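件名: Re: [tegami-pan] ライ麦の元種、三月になったら急に元気です

Zübeydeさん、みなさん

こんばんは。ゲスルポート(Gesurport)組のÉabha Fitzgeraldです。Zübeydeさんの投稿がうれしくて、夕飯の片づけを放り出して書いています。長くなりますので、お茶でも淹れてからどうぞ。

> Zübeyde Akbulut さんの投稿:
>
> 冬のあいだ、ライ麦の元種がずっと眠そうで、餌をやっても半日たってようやく少し持ち上がるくらいでした。ところが三月に入ったら、朝にやった分が昼前には瓶のふたを押し上げています。粉はいつものBozkurtの全粒ライ麦、水も同じです。
>
> うれしいのですが、この勢いだと今までの時間割で焼くと酸っぱくなりすぎます。みなさんは春先、餌やりの間隔を変えますか。それとも種の量を減らしますか。
>
> もうひとつ。Şengülさんが前に書いていた「湯だね」の配合、どなたか控えていませんか。過去ログを探したのですが見つけられませんでした。

まず時間割のほうから。私は種の量を減らす派です! 間隔を詰めると仕事のある日に間に合わないので、餌やりは朝七時と夜のまま動かしません。冬は種と粉と水を同量にしていますが、今の時期は種を半分に落とします。それでも速ければさらに半分。ライ麦は小麦より気が早いので、思いきって減らしてしまって大丈夫です。去年びくびくしながら少しずつ減らしていたら、追いつく前に夏になってしまいました。

水温も見てみてください。「水も同じ」とありますが、蛇口の水は冬と三月とでかなり違いませんか。うちは真冬だと手がしびれるくらいで、今はもうぜんぜん平気です。同じ水のつもりで、種のほうはしっかり春を感じているわけです。私は毎回温度計を入れるようになってから、失敗の理由がわかるようになりました(失敗は減っていません。理由がわかるだけです。でもこれが楽しい)。

酸味については、Ozan Sezerさんが前に教えてくれた、元種を固めにするやり方も試しています。水を粉の六割くらいまで減らして、団子のようにして瓶の底に押しつけておく。うちでは膨らみ方がおだやかになって、香りが果物っぽいほうに寄りました。りんごの皮を干したような匂いです。ただ、混ぜるのに力がいります。スプーンを一本曲げました。木べらのほうがいいです。
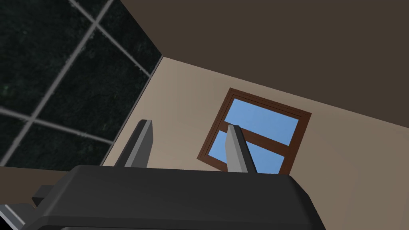
それから湯だね。控えてあります! Şengül Güneşさんが二年前の冬に流してくれたもので、印刷して戸棚の内側に貼ってあるので、粉だらけですがまだ読めます。一本分です。

- 全粒ライ麦粉 100 g
- 沸かしたての湯 200 g
- つぶしたキャラウェイ 小さじ1
- 麦芽粉 小さじ1(人肌まで冷めてから)

粉とキャラウェイに湯を一気に注いで、粉気がなくなるまで練り、ふたをして冷まします。麦芽粉を熱いうちに入れると働かなくなるそうで、Şengülさんの文面ではここに下線が引いてありました。麦芽を混ぜたら一晩。翌朝は色が濃くなって、なめると甘いです。初めてのときは、砂糖も入れていないのにと台所で声が出ました。

本ごねでは、これに次の材料を合わせます。

- 元気な元種 150 g
- 全粒ライ麦粉 200 g
- 強力粉 106 g
- 塩 9 g
- 水 様子を見ながら

本ごねで足す粉と元種を合わせて456 gになる、という覚え方をŞengülさんがしていて、私もそのまま覚えてしまいました。中途半端な数ですが、使っている型にちょうど収まるのだそうです。うちの型は少し小さいので、余りを小さく丸めて隣で焼いています。この小さいほうが家族に人気で、いつも先になくなります。

生地は手にべったりつくのが正解で、小麦のパンのつもりで粉を足すと、煉瓦が焼けます。濡らした手でさっと形にして型へ。表面に小さな穴がぽつぽつ開いてきたら窯入れの合図です。最初の十五分は高温、そのあと落として、真ん中の温度が97度になるまで。切るのは翌日まで我慢してください。私はまだ我慢できたためしがないのですが、翌日まで残った半分のほうが、毎回まちがいなくおいしいです。

粉の話も少しだけ。Bozkurtの全粒は私も好きですが、先月Valtleyの水車の粉を分けてもらいました。挽きが粗くて、湯だねにするとぷちぷちした歯ざわりが残ります。吸水はずっとのんびりで、練り上がりはゆるいのに三十分おくと締まってきます。水を足したくなっても、そこでいったん手を洗って、お茶を飲んで待つのがいいと思います。37 kgの大袋しかないので、近くの方、分けませんか。Covirsideの集まりに持っていけます。

Ataberk Ekinciさんが質問していた、種を乾かして送る件も途中経過を。クッキングシートに薄く塗って二日干し、割って封筒に入れたものを、妹のところまで3,155 km送りました。届いて水で戻して、三日目に泡が出たと連絡がありました! 写真には泡が四つ写っていただけですが、私は台所で小躍りしました。四回目の餌やりまでは焼かずに育ててもらうつもりです。焼けたらまた報告します。

Zübeydeさん、種を減らしたらどうなったか、ぜひ教えてください。断面の写真も大歓迎です。酸っぱくなりすぎた分は、薄く切ってかりかりに焼いて、バターと塩漬けの魚をのせてみてください。わざと酸っぱくしたくなる味ですよ。

Éabha

追伸 麦芽粉が手に入らないときの代わりをご存じの方がいたら、私も知りたいです。発芽させた小麦を干して挽いてみたことはあるのですが、コーヒーミルがしばらく麦の匂いになって、コーヒーを飲む側から苦情が出ました。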